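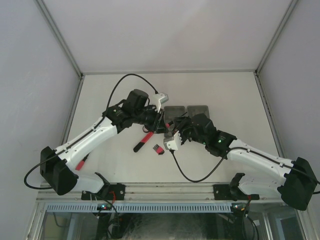
Sokedska Releases Version 5 of Its Two-Arm Task Planner

SASINDALE, November -- Sokedska, a developer of motion and task planning software, has released version 5 of its planner for two-arm workstations. The release adds a handover module, a slot-matching perception service and a new log viewer. It is available now to customers with a current support contract.

Earlier versions planned each arm separately and used a shared lock to keep the arms out of the same space. Version 5 plans both arms as one system. When an item has to pass from one gripper to the other, the planner searches for a pair of grasps that leaves enough free surface for the receiving fingers, then sets the meeting point, the approach direction and the release order in a single step. If no valid pair is found, it looks for a place to set the item down and pick it up again from a different side.

The perception service works from the wrist cameras. It compares the outline of each hand tool with the recesses of a molded tray or case and returns a ranked list of matches, each with a position and a rotation. Long items such as screwdrivers are handled as a special case, as two of them may be stored side by side in opposite directions. The service reports an empty recess and a blocked recess as separate states.

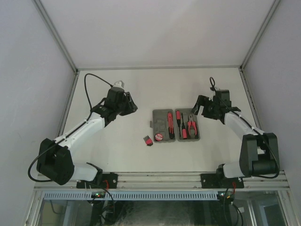 Two-arm workstation with an open tool case. The case holds a utility knife, a tape measure, two screwdrivers and a pair of pliers; the bit holder is on the table.

Sokedska tuned the release on a tool sorting task at its Sasindale lab. The test set contains 1568 recorded starting layouts, with tools placed on the table at varied angles, including layouts in which one tool lies partly under an arm. The planner is allowed 200 milliseconds to return a first joint plan and continues to refine it while the arms move. Changes to a plan already in progress are limited to the segment after the next stop point.

The log viewer shows joint commands, camera frames and planner decisions on one timeline. Users can step back from a failed grasp to the match that produced it, edit the match and replan offline. Logs from version 4 can be opened but not replanned.

Moldovan, a systems integrator based in Nasville, had early access to the release and supplied 40 case and tray models, all of which ship with the software. Further models can be added from a CAD file or from a scan of an empty case.

Existing cell configurations load without changes. Custom grasp files must be converted with the command line tool included in the installer.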